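Diary > Kitchen and Table > Winter

Search the diary Type a word and press enter Go

January 2021
Posted by the keeper of this diary

Still going with the beans! I said I'd stick at it until March and so far I've only slipped once, which was the chip night and doesn't count (my diary, my rules).

The bag of soybeans came from Sketamau in the end. I'd been looking at the Brudex ones, but they only do them in a sack you could sit on, and I have one cupboard and a very full one at that. The mung beans were already in the house from a curry I never made, and the dark red ones were a bit of an impulse buy because they looked so handsome in the jar. So that's my winter sorted. I had such a nice time with them this week, tipping them out and going through them for grit and bits of stalk. You wouldn't think sorting beans could use up a whole evening but I had the radio on and a pot of tea and it flew by — I looked up and it was dark and I hadn't even drawn the curtains.

I do like a table with food things on it. Mum's was always cleared the moment you put your fork down, and I've gone completely the other way. Give me a sandwich on a little plate, a toaster within reach, a few bits to dip into or spread, spoons in a glass so you can just grab one. And a bottle of something to drink, obviously. I'm the same with beans, I want them all out where I can see them, each sort in its own place and the soybeans in a big shiny pot.
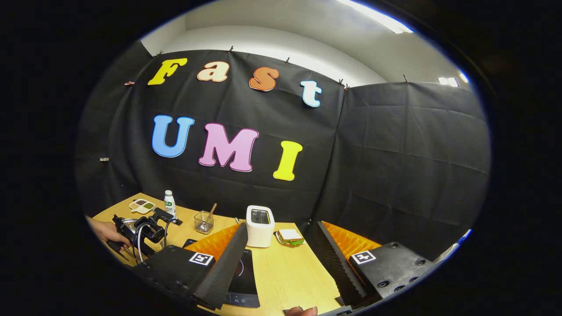
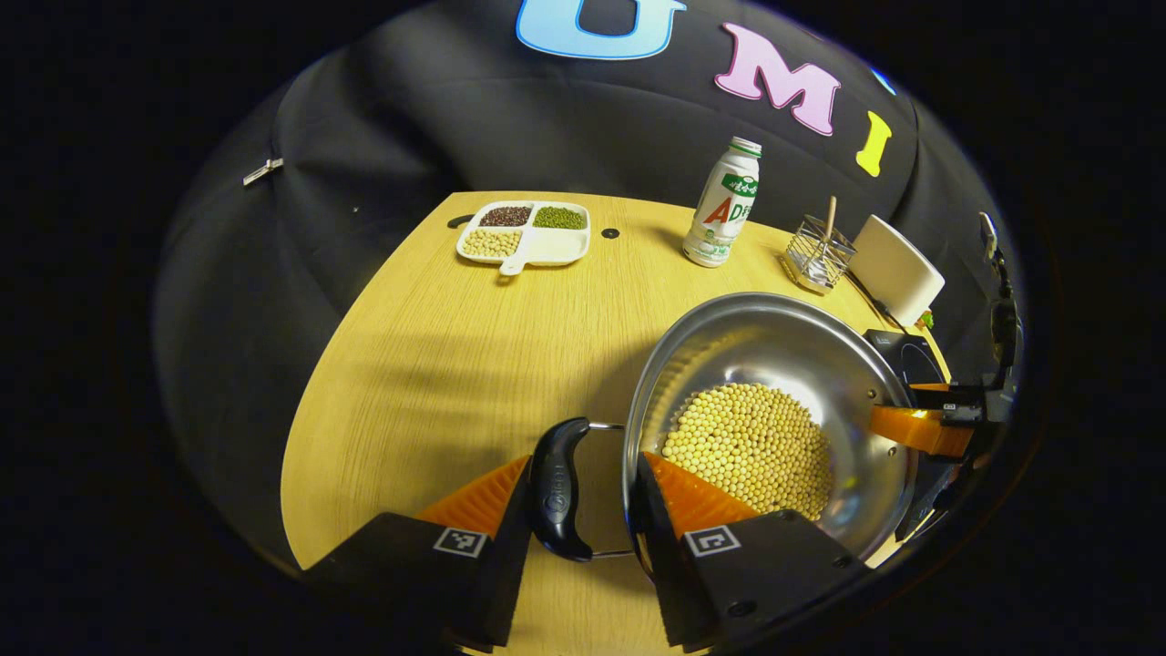 Lunch things first, then the beans.

Anyway, the recipe. It's out of the De Haan booklet, page 136, which is the one with the gravy stain, and it wants you to soak the soybeans overnight in twice as much water as you think. I didn't believe it the first time and came down to find they'd drunk the lot and were sitting there all swollen and smug. So now I use the washing-up bowl (scrubbed!) and fill it nearly to the top. Then it's a good rinse and a long, long simmer, up to 2 hours if they're old, with the lid tipped a bit so it doesn't froth all over the hob. It frothed all over the hob anyway. I've given up being cross about it and just keep a cloth handy.

I weighed the last lot once they were cooked and drained and got 715 grams, which is an awful lot of soybeans for one person who isn't sure she likes soybeans. Half went in the freezer in old margarine tubs. Some I mashed with lemon and far too much garlic, and that was lovely on toast, really lovely, I had it for breakfast and then again standing up at about eleven. The rest went into a stew with carrots and it was fine. A bit beige. It needed vinegar, or chutney, or both.

The mung beans are much less bother, no soaking, and I want to try sprouting a few on the windowsill in the Badden jar with a bit of muslin over the top. My aunt used to do that with cress and I remember thinking it was magic. They need rinsing morning and night, so I've stuck a note on the kettle.

Other news: the back door is sticking again with the damp, I've finished the blue sleeve and started the other one, and there's seven eggs left so I must do something with those before the weekend. Maybe a big omelette with red beans in it? Or a cake. I think probably a cake.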